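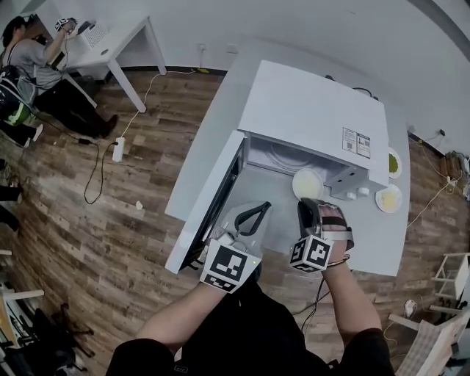
Fig. 1. Microwave oven with the door open and a plate of food towards the back of the cavity.

Unit 16: Dielectric heating of food
Notes by Emmanuel Temba

16.1 Mechanism

Domestic ovens run at 2.45 GHz. The electric field acts mainly on water molecules, which carry a permanent dipole and try to turn with the field. Their motion is slowed by the molecules next to them, and the energy lost in this way appears as heat. Dissolved salts add a second contribution, as ions are driven back and forth by the field.

The power absorbed per unit volume is

P = 2 pi f e0 e'' E^2

where f is the frequency in Hz, e0 the permittivity of free space, e'' the loss factor of the food and E the rms field strength inside the food. E is not the field in the empty cavity. Students lose marks on this every year.

16.2 Penetration depth

Penetration depth is the distance at which the power has fallen to 1/e of its value at the surface. In lean meat and most cooked vegetables it is of the order of one or two centimetres. In ice it is far greater, as the molecules are held in the lattice and absorb very little. A part-thawed block therefore heats unevenly: the liquid regions take up most of the power and the frozen core lags behind. Defrost settings switch the power on and off so that conduction can even out the temperature.

16.3 Field pattern

Reflections from the metal walls set up standing waves. The free-space wavelength is 12.2 cm, so neighbouring maxima are spaced by 6.1 cm in the simplest case. Real cavities support several modes at once and the pattern is less regular. A turntable moves the food through the pattern, but a point on the axis of rotation stays where it is - small portions are often better placed off centre.

16.4 Worked problem

A portion of 343 g of soup (specific heat 3.9 J/g K) is heated from 8 to 75 degrees C. Heat required:

Q = 343 x 3.9 x 67 = 89.6 kJ

With 700 W absorbed by the food, the time is 128 s. Losses to the bowl and by evaporation are ignored. Repeat the calculation for 357 g and state which assumption is the weakest.

16.5 Standing time

Heat goes on moving from hot to cold regions after the power is off. Temperature should be taken after standing, with the probe in at least two places. Surface readings by infrared are not accepted in the practical report.

Reading before the next lecture: Ondham, chapter 2, on loss factors of salted foods. The derivation of penetration depth will not be examined.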